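STOOLS AND SMALL SEATING — INSPECTION CHECKLIST WITH COMMENTS
Furis Community Rooms, ground floor
Completed by: Stavros Bošković
Date: January 20, 2019
Sheet 17

Applies to the Rollero stools and anything else people sit on, stand on or use as a table in spite of the notice. Marks are OK, WATCH or OUT. "Seems fine" is a remark and doesn't count as a mark.

1. Seat top
Check for cracks, sharp corners, bowing.
Mark: OK
Comment: Stool turned over on the floor and gone round with a bare hand. Top is square, flat and dusty. Scuffs are allowed. I have stopped recording scuffs after last year's sheet ran to four pages of them.

2. Legs into seat
Push each leg in by hand, then try to pull it out again. Any leg that comes away is OUT.
Mark: WATCH
Comment: White stool with the blue on one leg. Get a hold high up and another low down near the seat, and do one leg at a time.
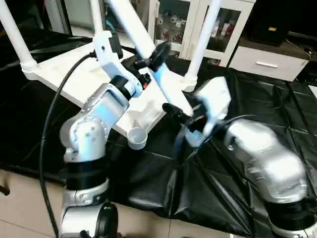 Do I have to take the legs right off to inspect them?
Only if one turns in its socket or clicks when you lean on it. Otherwise leave them in, as every removal wears the fit a little more.

Comment, continued: The Kos instruction leaflet shows a cheerful man doing all four legs at once. He may have more hands than we do.

3. Feet
All four present, same height, no bare ends on the floor.
Mark: OK for the Rollero. OUT for the brown one from the music room, which has three feet and a folded beer mat. The beer mat has been there long enough to be listed as a part.

4. Rock test
Stool upright on the hard floor by the door. Press each corner. Carpet forgives everything, so don't use the carpet.
Mark: OK
Comment: Slight rock at one corner, gone when moved a foot to the left. That is the floor, and the floor is on sheet 9.

5. Surface of the legs
Look along each leg for splits, dents and flaking. Do it by the window if the light is any good, which in January means between eleven and two.
Mark: OK
Comment: Specks and pale marks only on the blue. I wiped with a damp cloth and then, when that achieved nothing, with a drier one. No cleaning spray. The spray was last seen in February and we have managed.

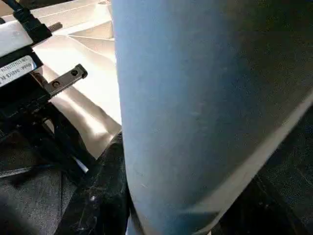

What counts as damage and what counts as wear?
Wear is anything you can see but not feel. If a fingernail catches in it, call it damage and mark the stool WATCH until someone has looked again.

6. Load
The Wileck sheet gives a figure of 300 for the older benches and neglects to say 300 what. Until they reply to my letter, one adult per seat, sitting. Standing on a stool to reach the top cupboard is OUT for the person as well as the stool — the steps are in the passage, where they have always been.

7. Labels
Stock number legible, stuck underneath.
Mark: WATCH
Comment: Number 328 is on two stools. Number 327 is on none. I have a theory, but it involves the previous inspector and he reads these.

8. Nearby furniture
Stools not to be stored where they knock the cabinet or block its door. Keep a hand's width clear. Mark any that have been shoved in sideways.
Mark: OK, after moving things.
Comment: Blue items are the worst for this because they show every touch of white paint, and the white cabinet returns the compliment. 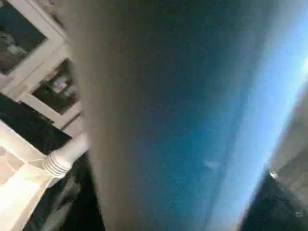

I have asked before for a strip of tape on the floor to show where the stools stop and I ask again. A roll costs less than a tin of touch-up paint, and we have bought almost 17 of those.

9. Replacement parts
Spare feet: one bag, wrong size. Spare legs: none. The catalogue dates from 2000 and the prices in it are very moving. Please don't order from it.

10. Action before next inspection
Brown stool out of use. Turn it to face the wall if you must, but a label works better.
White stool: repeat item 2 next month.
Renumber one of the 328s.
Tape.

Signed: S. Bošković
Countersigned:
(left blank again, see sheets 14, 15 and 16)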